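The Bull's Eye and the Long Nights

Saturday, October 13, 2018

A reader named Yao-tsung Hsueh wrote to me after my last post on the Pleiades and asked why I skipped Aldebaran. Fair question. I skipped it because I didn't have much to say yet. I have spent two weeks on it since then and filled most of a notebook.

Aldebaran is the orange star that marks the eye of Taurus. The name comes from Arabic and means the follower, as it comes up after the Pleiades and trails them across the sky all night. Old astrology books count it as one of the four royal stars, along with Regulus, Antares and Fomalhaut. It was the Watcher of the East. I keep going back to that word, watcher. 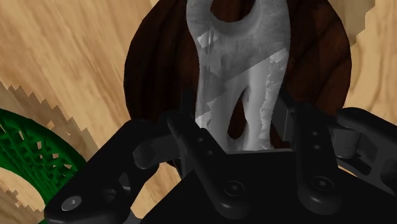 What the eye might mean

A bull's eye is also the center of a target. I know the phrase is much younger than the constellation, so I am not claiming one came from the other. But symbols pick up meaning as they go, and I think the later meanings count too.

The sun passes Aldebaran around the start of June. Six months later, in December, the star is opposite the sun and up from dusk to dawn. If you want to sit with it, that is the month. I did this last year from the hill at Ridgeway, and I had the same dream two nights running, a gate with a lamp over it. I wrote it down and left it alone.

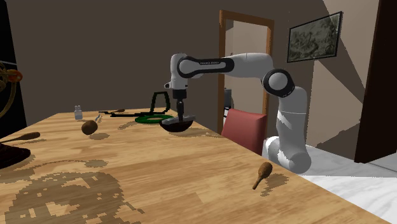 Franka Emika arm over the dark bowl

Yao-tsung also asked about precession. The zodiac signs and the constellations have been drifting apart for more than 2000 years, so Aldebaran now sits at 9 degrees of Gemini in the tropical chart - not in Taurus at all. Some people find this upsetting. I use both. The sign tells me about the season and the star tells me about the star.

If you have a planet close to 9 Gemini, write and tell me what it is. I have Mercury there and have never been able to stop talking.
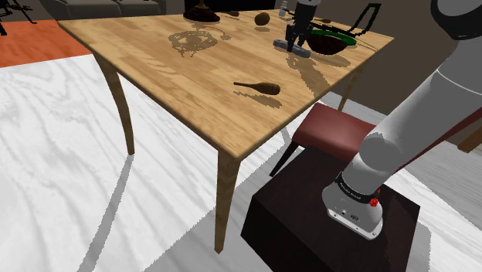 Wooden table with a few brown things on it

Next time I want to get to Antares, which sits almost exactly across the sky from Aldebaran. When one rises the other is setting. I already have a page of notes on the scorpion and the bull as a pair, and I still need to check a couple of dates in them.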